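How to Sort and Label a Mixed Box of Small Parts

Most workshops end up with at least one box where everything gets thrown. Screws, washers, spacers, clips and the odd spring all land in it, and after a year it is quicker to buy new parts than to look for the old ones. Sorting it takes one evening.

What you need

A flat board or tray with a plain surface
A set of small drawers or lidded boxes
A steel rule or calipers
A magnet in a plastic bag
A label maker, or masking tape and a fine marker

I use a Tindgate cabinet with 60 drawers. It is more than most people need for one box, but the spare drawers fill up.

Step 1: Clear a surface

Work on a table with good light. A pale board on a dark table is easy on the eyes, and you can lift the whole board when you need the space back. Tip out two handfuls at a time. If you empty the box all at once you will spend the evening chasing things that roll.

Step 2: Make a rough sort

Go by type first and leave sizes alone. Threaded parts go in one group, flat parts in another, plastic in a third. Run the bagged magnet over what is left to pull out the steel. Turn the bag inside out to drop the pieces where you want them. 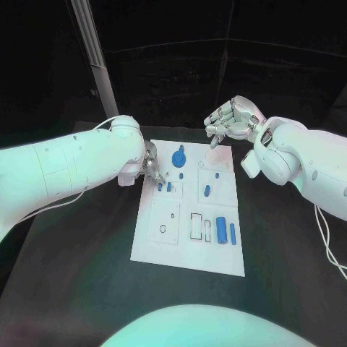

A white board on a dark tabletop.

Step 3: Sort by size

Take one group at a time and measure. For screws, measure the diameter across the thread and then the length. Countersunk screws are measured over the whole length, pan heads from under the head. If two threads look the same, try both in a nut you know. A screw that binds after a turn or two is probably the other standard. Don't force it.

Step 4: Throw things out

Rounded heads, bent pins and rusted washers go in the scrap tin. My last box held 268 parts and 80 of them were scrap.

Step 5: Label

Write the type first, then the size, then the material if it matters: "Pan head, M4 x 12, stainless." Put the label on the drawer front, not the lid. Masking tape peels off in a damp garage, so use printed labels there. Tape a sample part to the front of any drawer you open often.

Keeping it that way

Keep one small tub for strays and empty it every October, or sooner if it fills. Don't start a second tub.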